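The Medicine Drawer

My mother moved into the Vendaswood apartments in January with 13 boxes, and 2 of them were medicine. She wasn't sick. She had simply never thrown any of it out. There were drops for ears that had grown up and left for college, and a tube of something for a dog we'd buried when I was in eleventh grade.

"It's all perfectly good," she said.

I held up a bottle of cough syrup. The cough syrup had separated into two countries with a border between them.

"Shake it," she said.

The movers had gone by then and we had the place to ourselves, number 17, at the end of a hallway that smelled like somebody else's soup. She made me carry the boxes to the big table and sit down. Then she set out the rules. Anything she could remember using would be kept. Anything I could prove was dangerous would be discussed. She put on her reading glasses and then, for authority, put her other reading glasses on top of her head.

We did the bandages first, as a kind of warm-up. Most of them had given up being sticky and were now just small beige strips of paper with opinions. She let about half of those go. The thermometer stayed, although it insisted that both of us were dead. The foot powder was discussed at length.

By four o'clock I had a headache, and I was surrounded by headache remedies, none of which I trusted.

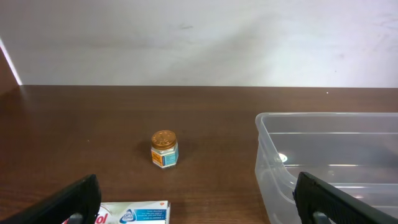

My father had believed in balm. He was a bookkeeper and a doubter, a man who once sent back a free calendar, but he believed in balm the way other people believe in the moon landing. He put it on bruises. He put it on mosquito bites, and on the hinge of the screen door. He bought it from the Hồ pharmacy across from his office, and he would not hear a word about the other pharmacy, the Avomik, where they had once called him "hon." So when we got down to the one squat little jar on the brown table, six-sided, with its gold-brown lid and a clear plastic bin waiting right beside it, neither of us said anything for a minute. My mother moved the glasses from her head to her nose and found she already had a pair there.

"Your father's," she said.

"I figured."

"He used it on his knee."

"He used it on the toaster, Mom."

"And it worked," she said, "for a while."

I asked whether this one was keep or discuss. By her own rules it should have been easy, but she didn't answer. She picked the jar up, looked at the lid, put it down again, and asked me if I was hungry. I said I was. She said there was nothing in the house. Then she said she supposed it wasn't a house, and we both looked at the wall for a bit. It was a very plain wall.

I would like to report that I said something wise. What I said was that we could order from Kament, the dumpling place, and that they delivered to the building if you gave them the gate code. She wanted to know what the gate code was. I told her it was 2734.

"That's a terrible code," she said. "How is anybody supposed to remember that?"

"You'll get used to it."

"Your father would have written to them."

He would have, too. He would have written twice and kept copies.

The dumplings took an hour. While we waited she went through the last of the box in a hurry, keep, keep, keep, including a tube of the dog's ointment that I had personally thrown away at lunchtime. I didn't bring it up. When the food came she cleared a corner of the table with her forearm and we ate out of the cartons with the only two forks we could find.

Getting up to look for napkins, she banged her elbow on the cabinet, hard, and said a word I hadn't known she knew. She stood there holding it. Then she came back, sat down, unscrewed the lid and rubbed some on.

"Well?" I said.

"It stings," she said, and held out the jar. "Do your neck. You've been hunched over all day."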